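From the Restham Surgical Skills Newsletter, March

Needle and Thread: Notes from a Month of Stitching

A curved needle, a thin dark suture, and a great deal of patience.

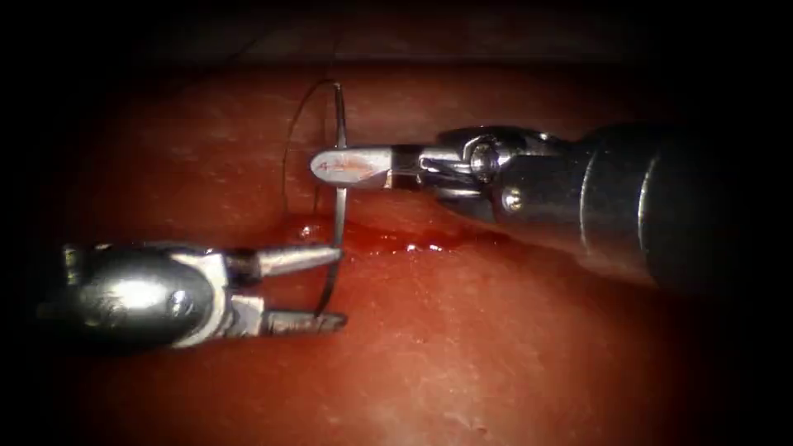

What we have been working on

Hello again, everyone, and welcome to the new people who joined our mailing list after the open evening. I meant to keep this short, and I know I say that every time, but there has been a lot going on in the Tilluter Room and I would like to get it all down before I forget who asked me what.

We have given the whole month over to the simple running stitch. I had a few raised eyebrows when I put that on the schedule, and I understand why. Most of you learned it years ago, and some of you could throw one in your sleep (please don't). But when I sat down with Clifford Beaulieu after the winter course and we went through the notes, the same little troubles kept turning up. Bites that started out even and drifted wider as the line went along. Thread that had been gripped too often and had gone fuzzy. Needles that came out of the tissue pointing somewhere their owner hadn't planned. So back to the beginning we went, and I have enjoyed it more than I expected to.

Holding the needle

We spent most of the first session on where to take hold of it. The habit I see most is grabbing the needle wherever it happens to be lying and then twisting everything around to make it work. It can be made to work, I won't pretend otherwise, but you feel it in your shoulders by the end of the line. Too near the point and you have hardly any needle left to pass through. Too near the thread end and it wants to swivel on you, and you can bend it if the tissue is firm. Somewhere past the middle, toward the thread, suits most people for most jobs, and then you shift a little for a deep bite or an awkward angle.

After that it is a matter of letting the curve do its own traveling. Go in square to the surface, turn, and let the needle come up along its own arc. If you push it straight ahead like a darning needle, the hole gets bigger than it should be, and you will see it gape when you draw the thread through. Shirin Hashemi tells her group to think of a key turning in a lock, and I have stolen that from her without shame.

The handover

The part that took up the most chatter was passing the needle from one side to the other. It sounds like nothing at all, and then you watch a room full of capable people stall over it! What helped was slowing right down and bringing the second grasper in close before letting go with the first. Have it there, open, lined up, and close it on the needle while the first jaw still has a good hold. Then release. If you let go early the needle rolls, and on a curved, shiny surface it will roll the wrong way just to spite you.

Clifford had everyone do 5 passes in a row without taking a stitch in between, just back and forth, and then rest. I thought there would be grumbling -- there was a bit -- but the second round looked much calmer than the first, and two people stayed on afterward to do more of it.

A word about thread

Please be kind to your thread. Pick it up by the end you are going to trim off whenever you can, and try not to pinch the same spot over and over. Cut a sensible length to begin with, too. I know a long tail feels generous, but you spend half your time hauling it through and the other half looking for the loop that has wrapped itself around something. We tried 7 inches for the short exercises and nobody ran out, although I will admit that the last knot was a snug one for a few of you.

On tension, I would sooner see a stitch that is slightly easy than one that has been cinched down until the edges turn pale and pucker. You want the edges to meet and stay met. Dark thread is a help while you are learning because you can see where it is lying, and I have put in for more of it.

Questions from the box

Someone asked whether it is all right to practice at home. Yes, and please do, using the practice pads from the Fitlow cabinet. Sign them out on the clipboard, and bring the old ones back even if they look like they have been through a war. Needles stay here, apart from the blunt ones in the take-home kits.

Someone else wanted to know if we could start later. We have talked it over and the evening group will move to 6:30 p.m. for the rest of the term, with the door open a little before that for anyone who wants to get settled in.

And to the person who wrote only "left side, help" -- I see you, and you have a lot of company. Come and find me or Shirin and we will do nothing but left-side passes for a whole session if you like.

Coming up next

We go on to interrupted stitches and then to tying, with Clifford leading the first 2 sessions and Shirin taking over from there. The Bhatt library shelf has been restocked, and the suturing handbook that went missing has come home again with a coffee ring on the cover, so thank you to whoever returned it. If you would like a place, put your name on the sheet by the Tilluter Room door, or reply to this newsletter and I will add you myself.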